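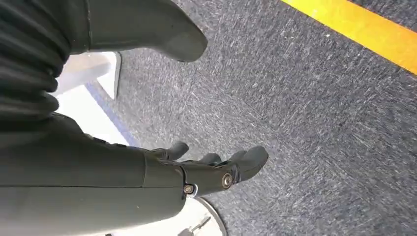

Photo: Grandik

Keeping cards and leaflets in order
April, by Takács

In my home the paper things come in faster than they go out. Postcards, hotel cards, museum leaflets, small maps. After last winter I had 800 of them in two shoe boxes, and when I wanted one I had to turn out the whole box on the carpet.

First, sort on the floor or on a big table, and do it before you buy any box. Put the same sizes together. Cards with a bent corner go under a heavy book for one night. If you have three of the same card, keep one.

A vacuum cleaner over the carpet before you begin is a good idea, as dust sticks to glossy paper. 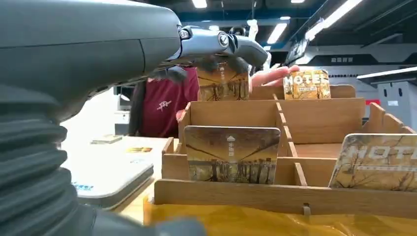
Cards should stand, because a lying pile hides everything except the top one. I use a divided box with a higher row at the back and lower rows in front, so the tall ones do not cover the short ones. A light wooden organizer with rounded cutouts in the dividers is very practical, and the cards with "HOTEL" in big white letters can be read while they lean in their places. Hold a card by its top edge when you put it in. Do not fill a compartment completely.

My own box came from Bamen and it holds more than 100 cards. Once a year I wipe it with a dry cloth.

Comments

Welorow: Does it work also for recipe cards? Mine are thick.

gardenpath600: I put small cards in front and it is much better now, thank you.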